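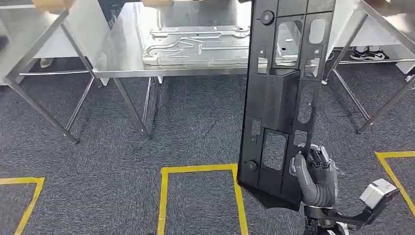

Vinard handling kit, review for Gimside
Progress report, February 20, 2018
Prepared by Bongani Makhubela

You asked for two pages and fewer adjectives than last time. I have managed one of those.

We are past the halfway point on the Vinard kit, which the brochure sells as one five-fingered answer to every awkward part in the building. The budget covers 588 trials. As of this morning we have logged 308, and I have opinions.

The job is the one we agreed on in December: pick up the tall black molded panel, hold it upright, bring it to the metal panel on the table, and let go of it only when asked. The last item is in the test plan in capital letters, and I stand by the capitals.

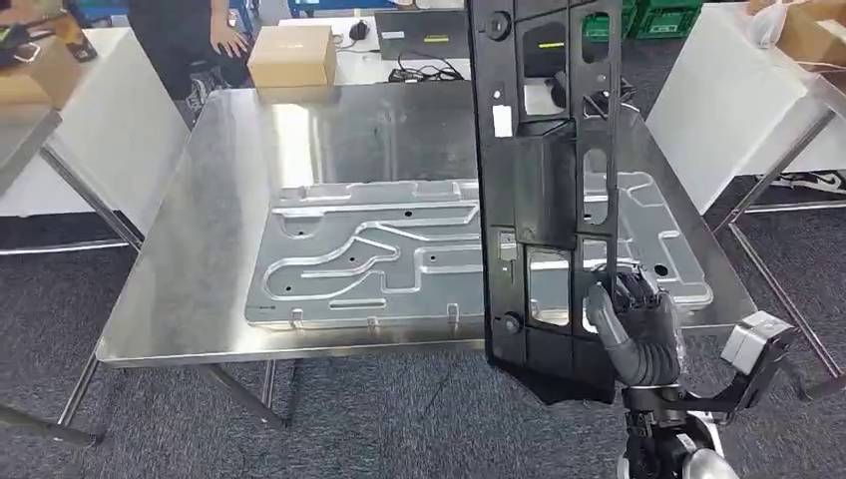 Black molded panel held by its lower right edge over the gray metal panel.

Grip quality is the good news. The Brusby part is mostly holes with some plastic between them, and the hand has been better at finding the plastic than I expected. We had 11 drops in the 308 trials. Eight of those came in the first week, when we were using the grip settings printed in the manual. We have since stopped using the grip settings printed in the manual.

Setup time is less good. Vinard promises a working cell "before lunch." Ours was working before lunch, on the fourth day. Most of that went into the wrist bracket, whose instructions show it from an angle available only to someone lying under the arm.
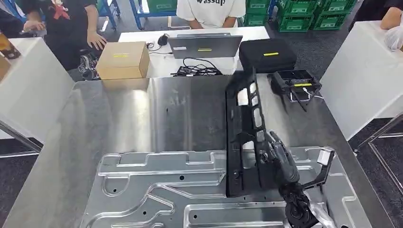 Placement is where the remaining money should go. The hand gets the part to the right neighborhood and then becomes philosophical about the last bit of alignment. A trained person does it faster and complains less than I do. Jacobs, our reseller, says the next software release fixes this. Jacobs said the same thing about the last release, so I have asked for it in writing and budgeted as if the answer were no.

Noise, cabling and general tidiness are acceptable. The software logs everything, including a warning called "Minor Concern" that it will not explain. I have a support ticket open on that.
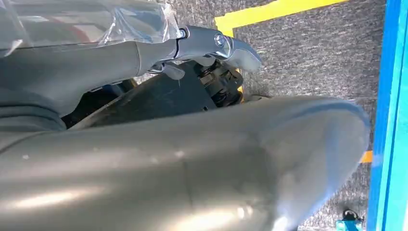
Spending is on plan, apart from 300 dollars for spare fingertips that were described to us as lasting the life of the product. I have claimed for them and been sent a very courteous form.

Next steps: finish the 280 trials left, repeat the placement set with the new release if it arrives, and get a firm price on a second hand. Please don't sign the Vinard service contract before then. Page six commits you to training days in Brusby, and the travel is on us.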